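À Stalamham, la nappe à carreaux a désormais son règlement

La salle commune de Stalamham a rouvert en mars avec une table, des fourneaux révisés et un débat que l'on croyait réservé aux familles nombreuses : faut-il repasser une nappe qui sera de toute façon couverte de vaisselle ? L'association Memon, qui y organise les repas partagés, a tranché par un texte de deux pages. Il s'intitule « Note relative au nappage » et a été affiché près de l'évier, à hauteur d'yeux pour les grands.

L'affaire remonte à l'hiver. Jusque-là, on mangeait à même le bois, et personne n'y trouvait à redire, sauf le bois. Après une série de ronds laissés par des casseroles trop confiantes, l'assemblée générale a voté une enveloppe de 1000 euros pour remettre la cuisine en état et protéger le mobilier. L'essentiel est parti dans la plomberie. Le reste a servi à acheter des nappes, choisies blanches à fines lignes foncées après une discussion que le compte rendu qualifie de « nourrie ».

Les partisans du quadrillage faisaient valoir qu'il aide à mettre le couvert droit. Leurs adversaires ont répondu qu'il aide surtout à voir quand il est de travers. Sept mois plus tard, les deux camps estiment avoir eu raison.

Car la nappe plisse. Elle plisse quand on la pose, elle plisse quand on la lisse, et les carreaux, censés mettre tout le monde d'accord, partent en vagues au premier faux mouvement. « Avec une nappe unie, on pouvait encore faire semblant », soupire Ovidiu Pascu, qui coordonne les repas et à qui l'on doit la première version de la note. Il assure n'avoir jamais repassé une nappe chez lui et ne pas compter s'y mettre.
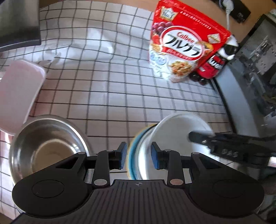

Le texte adopté prévoit donc un compromis. Le repassage reste facultatif, mais la nappe doit être tirée par deux personnes, chacune à un bout, « sans à-coups et sans commentaires ». Les assiettes se posent ensuite en petite pile, jamais directement sur un pli, et les saladiers attendent leur tour au bord. Un article entier est consacré aux plateaux, accusés de prendre beaucoup de place pour ce qu'ils apportent. On les tolère à l'heure du service. Passé le dessert, ils retournent dans le placard, où il n'y a d'ailleurs plus de place non plus.

La question de la vaisselle s'est invitée dans la foulée. Memon a récupéré au fil des dons quelque 2000 pièces, réparties entre la salle et une remise prêtée par la commune voisine de Pliltberg. Rien n'est assorti à rien. Des bols en métal côtoient des assiettes creuses de provenances diverses, et la tentative de classer le tout par couleur a été abandonnée entre le blanc et le blanc cassé. Le classement par taille, adopté à la place, donne satisfaction aux gens patients.

Reste Sarnska. Le bourg, distant de quelques kilomètres, possède lui aussi sa salle et ses tablées, et n'a pas manqué de faire savoir qu'il utilisait depuis toujours de la toile cirée. Un coup d'éponge et c'est fini, résume-t-on là-bas avec une bienveillance un peu appuyée. À Stalamham, on répond que la toile cirée colle aux avant-bras l'été et qu'elle sent le pique-nique. Le sujet devait être évoqué lors d'une rencontre entre les deux associations. On y a parlé de la circulation des camions.

Sur le fond, les repas se portent bien. Memon a servi 2373 couverts l'an dernier, un chiffre que l'association donne volontiers et au convive près, ce qui impressionne toujours les élus. Les inscriptions se prennent jusqu'à midi pour le soir même, auprès de la mairie ou directement sur le cahier accroché à l'entrée. Chacun apporte ce qu'il veut, avec une préférence affichée pour les légumes. Les gratins sont suffisamment représentés.

La note sur le nappage sera relue à l'automne. Deux amendements sont déjà déposés : l'un propose d'acheter des pinces pour tenir les coins, l'autre de revenir au bois nu avec des dessous-de-plat pour tout le monde. Ovidiu Pascu dit n'avoir pas d'avis. Il demande seulement que l'on cesse de lui rapporter les nappes en boule dans un sac, le lendemain, avec la mention « lavée » écrite au feutre sur un bout de papier. Le prochain repas partagé commencera à 19 heures, et les personnes disponibles pour tirer la nappe sont attendues une demi-heure plus tôt.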